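May 11, 2026

Packing day, part whatever. I've got cardboard dust up my nose and I'm weirdly happy about it! 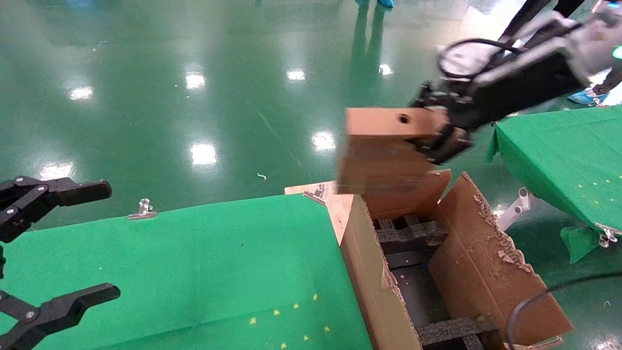
Emmanuel Kariuki thinks I should quit fussing over dividers and stuff everything with newspaper, the way his mother moved a whole china cabinet, and he told me so twice before lunch. Well, his mother didn't have to send glass lamp parts to Tulelar. I like a foam grid. Every piece gets its own slot, and if something rattles I know which one to go poke at.

The cardboard blocks are my favorite part of the whole business (yes, I have a favorite part). A block with a hole punched in it is so much nicer than a wad of paper, and you can use it again and again. I did find a box with a torn flap, all fuzzy along the top where the corrugated bit shows, and I went back and forth on it for way too long. Kept it. It's going on the local pile, the Duman one, where it only has to survive a ride across town.

Oh, and the green cloth is staying on the tables. I'd been threatening to take it off since November because it wrinkles if you so much as look at it, but the binder clips do a decent job, and I've grown fond of the little yellow stars.

Still to do: labels for Sandus, more tape, call Prela about the order of 100 inserts and ask if they can go any cheaper. Last time it came to $353, and I grumbled over that for nearly 2 weeks. Emmanuel says newspaper is free. I'm going to bed.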